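机器人能不能把碗洗了

家务机器人离厨房还有多远

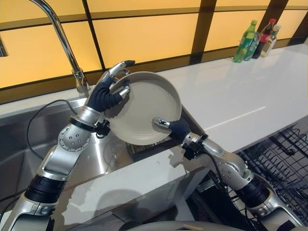
洗碗这件事，人做起来基本不用想。手伸进水池，摸到什么算什么，拿起来，转一圈，冲一冲，放到架子上。一边洗还能一边跟家里人说话，眼睛看着窗外也不耽误。可是如果把同样的活交给一台机器，每一个动作都得有人替它想清楚：盘子在哪里，边沿有多厚，哪一面朝上，手指该用多大的力，另一只手托在什么位置，转到一半滑了怎么办。

这几年，做双臂机器人的团队越来越喜欢拿厨房当考场。原因不复杂。工厂里的零件尺寸固定，来料位置固定，灯光也固定，一条线调好了可以跑几年。厨房里没有一样东西是固定的。今天水池里是两个碗，明天是一口锅加一把刀，盘子有深有浅，有的带釉，有的是磨砂的，沾了油以后摩擦力又变了。能在这种地方站住脚的机器，拿到别处大概也不会太差。

为了写这篇稿子，我去年12月跑了几家做家务和车间自动化的公司，其中待得最久的是 Sultcombe。他们在一栋旧办公楼的二层，把原来的茶水间和会议室打通，装了水池、台面、灶具和一排柜子，代号叫 Wokotwood。工程师平时就说“去 Wok 那边”，意思是去厨房调试。

先说结论性的数字，免得读者等。Sultcombe 给自己定的一项内部测试是这样的：水池里放50件餐具，种类混杂，机器人要一件件拿起来，冲洗，放进沥水架，中间不许人碰。我在那里的最后一个下午，看完了一整轮。50件里它放好了大半，有几件掉回水池后又被重新捡了起来，有一个玻璃杯它始终拿不准，手在上面停了很久，最后系统报了超时。整个过程用的时间，够一个人把同样的餐具洗完，擦干，收进柜子，再泡一杯茶喝完。

工程师们对这个成绩不算失望。他们说，一年前同样的测试根本跑不完，往往到第三四件就要人过去按停止键。

难在哪里，要分开讲。

第一难是看。不锈钢水池是一面不太规矩的镜子，会把机械臂自己的影子和灯光都映出来。深度相机碰到反光金属，给出的距离经常是错的，有时候显示水池底下还有一层。透明玻璃更麻烦，相机直接看穿过去，以为那里什么都没有。水也一样，流动的水柱在图像里时有时无。Sultcombe 试过在水池里贴一层哑光膜，识别率马上就上去了，但后来还是撕掉了，理由是用户家里不会贴这种东西。

第二难是拿。单只夹爪拿盘子并不稀奇，工业上用吸盘也能做。问题在于洗。洗盘子要把正面翻过来，再把背面翻过去，盘子在手里不停换位置。人的做法是两只手来回倒，一只手捏住边，另一只手在下面托着，捏的那只松开，托的那只接过去，然后转一个角度再来一遍。这个动作叫换手，在人身上是习惯，在机器上是一道难题。两只手同时抓着一个硬东西，只要位置稍有误差，两边就会互相较劲，力一下子涨上去，轻则盘子弹出去，重则损伤手指关节。

解决办法主要有两条路。一条是让手臂变软，不是材料软，而是控制上留出余量，碰到阻力就让一让。另一条是在指尖下功夫，让它能感觉到压力和滑动。Sultcombe 两条都在走。他们用的是多指的仿人手，好处是能像人一样拇指压在里面、其余手指扣住外沿，坏处是零件多，坏得也勤。我在的那几天，维修台上几乎一直有拆开的手。

另一家叫 Gronine 的公司对仿人手不太感兴趣。他们做的是车间里的上下料和分拣，用的是两指夹爪，最多换几种指头。他们的看法是，大多数活用不着五根手指，客户愿意付钱的是一天能干多少件、一个月停几次机，手长得像不像人，合同里没有这一条。我在他们的演示车间看到一台设备给塑料件去毛刺，动作单调，节奏很稳，旁边的工人每隔一阵过来换一次料框，看都不多看它一眼。在我走访的所有机器里，这是离“已经能用”最近的一台。

可是把 Gronine 的做法搬进厨房，问题又回来了。他们自己也试过。两指夹爪夹盘子边沿没有问题，夹起来以后盘子往下坠，会绕着夹点转，于是得夹得更紧，夹紧了薄瓷容易崩口。要翻面，就得先把盘子立在什么东西上，松开，换个方向再夹。一只盘子这样来回四五次，效率低得没法谈。他们后来给夹具加了一圈硅胶垫，情况好一些，但碰到汤碗又不行了。项目在那之后就搁下了。

第三难是学。早些时候的做法是写程序，一步一步规定好。现在更多的是示范：由操作员戴上手套或者握着控制杆，带着机器把动作做一遍，把数据存下来，再拿去训练。Sultcombe 为洗盘子这一项收集了2000次示范。2000次听上去很多，操作员们干了好几个星期，手腕都贴了膏药。但据他们的负责团队讲，这批数据里真正有用的，恰恰是那些做得不顺的：盘子滑了一下又抓住，先伸错了手又换回来。太顺的示范，机器学到的只是一条路，偏离一点就不知道怎么回来。

操作员的岗位也值得说两句。招聘启事上写的是“数据采集员”，实际一天八小时有六小时在洗同一批盘子。有人原来做过餐饮，有人是刚毕业的学生。做过餐饮的那几位上手快，可是教出来的动作太快太省，机器跟不上；学生动作慢，反倒合用。公司后来专门写了一份操作规范，要求拿起餐具后停顿一下，换手时两只手都要看得见，不要用手背去碰水龙头。最后这一条最难遵守，人满手泡沫的时候，用手背去拨龙头几乎是本能。

再说水。很多演示视频里水池是干的，或者只开很小的水流。观众往往不注意这一点，业内人一眼就会看。水对机器手的麻烦不只是短路。手指外面如果包了织物，湿了以后摩擦系数会变，重量也会变，指尖传感器的读数跟着漂。洗洁精更难办，它的用处就是让东西变滑。现在通行的办法是在外面再套一层防水手套，跟人戴橡胶手套一个道理，可是套上之后触觉又打了折扣。Sultcombe 的测试分干、湿两种，两边的成绩差得很明显，他们对外公布时会注明是哪一种。不是每家公司都这么做。

还有一个问题常常有人问：既然有洗碗机，为什么还要机器人洗碗？

这个问题问得对。洗碗机本身就是一种机器人，只是它聪明的地方在于把任务改了。它不学人怎么洗，它用一个密封的箱子、热水和喷臂把洗的部分全包了，留给人的只是放进去和拿出来。所以不少团队已经把目标退了一步，不求洗，只求装和卸：把水池里的盘子倒掉残渣，粗冲一下，按格子插进洗碗机，洗完再收进柜子。听上去简单不少，但前面讲的看和拿两道难关一样也没有少，还多了一道：往一排金属细齿之间插盘子，位置差一指宽就会卡住。人插歪了会顺手晃两下，晃进去为止。机器要学会这一晃，也得专门教。

第三家公司 Tak 走的就是这个方向。他们不卖整机，只做软件，装在别人的双臂平台上，专门解决“放”的问题。他们认为业内对“抓”投入太多，对“放”投入太少。抓错了可以再抓，放错了东西就碎了。他们办公室的一角放着一只纸箱，里面全是碎瓷片，攒满一箱就换一箱。我问他们一般多久换一次，回答是看项目阶段，越接近交付，碎得越少，偶尔也有例外，比如换了新手腕的那一周。

Tak 的系统在放盘子时会先用盘沿轻轻碰一下架子，确认接触，再顺着往下滑。看起来有点像老人下楼梯，先探一步。速度不快，但成功率确实高。我看的那一次，连续放了十几个大小不一的盘子，没有一个倒。换成带把的杯子，它就慢下来了，要先把杯子转到把手朝外，这一转常常要花去比前面所有动作加起来还长的时间。

那么到底什么时候能用上？三家公司的回答不一样，但口径有相近的地方。在固定的地方、洗固定的几种餐具，比如食堂的托盘和同规格的碗，眼下就可以做，Gronine 说已经有客户在谈。酒店和连锁餐厅的后厨，餐具种类有限，人手又难找，是下一步。至于普通人家的厨房，没有哪一家愿意给日期。价格是一方面，一套双臂加两只多指手，成本摆在那里，家庭用户不会接受；可靠性是另一方面。一台机器每洗50件出一次错，在实验室里已经算很好的成绩，放到家里就意味着隔一两天碎一只碗，或者半夜停在水池边上等人来救。

安全也还没有说清楚。厨房里有刀，有热锅，有小孩和猫。工业机器人可以围一圈护栏，家里围不了。目前各家的办法都是限制力量和速度，碰到人就停。限制以后，它干活就更慢了。

我问过几位工程师，他们自己家里谁洗碗。答案大多是洗碗机，剩下的是谁输了谁洗。有一位说，他在公司看了一天机器人洗盘子，回家站到水池前面，会不由自主地留意自己的手是怎么换的，哪根手指先松，哪根手指后松。看了几次也没有看明白，因为一留意，动作就乱了。

Sultcombe 接下来的计划是把测试餐具换成从员工家里收来的旧东西，有缺口的、变形的、成套里剩下单只的都要。Wokotwood 的柜子已经腾出两格来放。那只让系统超时的玻璃杯也留着，杯底贴了一小块胶布做记号，下一轮还会放进水池里。

（2020年3月2日）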